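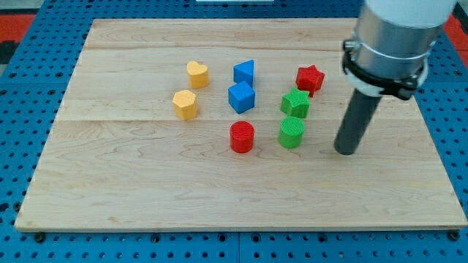 ## Kit Proton « Pousse-blocs » — pour clubs et classes

Le Proton pousse-blocs est né au club Stenine d'une ambition raisonnable : obtenir d'un bras robotisé qu'il mette une étoile à côté d'une autre étoile. Trois trimestres plus tard, le kit est au catalogue, et les élèves de Hafiz Entili ont acquis une patience qu'on ne leur connaissait pas en cours de maths.

Le principe tient en une phrase. Un bras équipé d'une simple tige déplace des blocs sur un plateau, sans jamais les saisir. Pas de pince, donc pas d'excuse : tout se joue dans l'angle de poussée, et un cylindre mal abordé part visiter l'autre bout de la planche.

### Ce que contient le kit

- Huit blocs en plastique texturé : un cœur et un hexagone jaunes, un triangle et un cube bleus, une étoile et un cylindre rouges, une étoile et un cylindre verts
- Un plateau en érable à boulonner sur table perforée, avec sa visserie
- Une tige de poussée gris foncé à bout arrondi
- Un collier de serrage noir
- Le livret d'exercices Rowbotham, 11 séances, corrigés compris (à ranger hors de portée des élèves et de certains animateurs)

Le bras et la table perforée ne sont pas fournis. Vérifiez le diamètre de votre poignet robot avant de commander. Le nôtre nous a coûté un collier.

### Les exercices

On commence petit : pousser le cube bleu jusqu'au bord du plateau sans toucher au triangle. Viennent ensuite le tri par couleur, puis le tri par forme, où l'on découvre que le cœur est une forme détestable. Il pivote dès qu'on le pousse ailleurs que dans l'axe, et l'élève qui a écrit le code pivote généralement avec lui.

La dernière séance est ouverte. Le groupe rédige une consigne en français courant (« mets les verts ensemble, loin des rouges »), un second groupe la programme, et les deux débattent ensuite de ce que veut dire « loin ». Prévoir du temps.

### Versions et tarifs

| Version | Contenu | Prix TTC |
|---|---|---|
| Proton Classe | Kit complet, livret imprimé | 1 274 € |
| Proton Concours | Kit complet, second jeu de blocs, 3 tiges de rechange | 1 519 € |

La version Concours suit le règlement de la coupe Zutora : blocs debout au départ, aucune intervention manuelle une fois le chronomètre lancé. Souffler sur un bloc compte comme une intervention manuelle — l'article a été ajouté après la première édition.

### Compatibilité et entretien

Bibliothèque Python fournie, avec un mode lent que nous recommandons vivement et que personne n'active. Dépoussiérer le plateau au chiffon sec. Resserrer les boulons en début de trimestre.

Les blocs s'achètent aussi à l'unité. L'étoile est en tête des réassorts, pour des raisons que les clubs préfèrent garder pour eux.

Devis établissements et bons de commande : Alfie Parsons, service clubs. Les commandes passées en septembre sont expédiées avant les vacances d'automne.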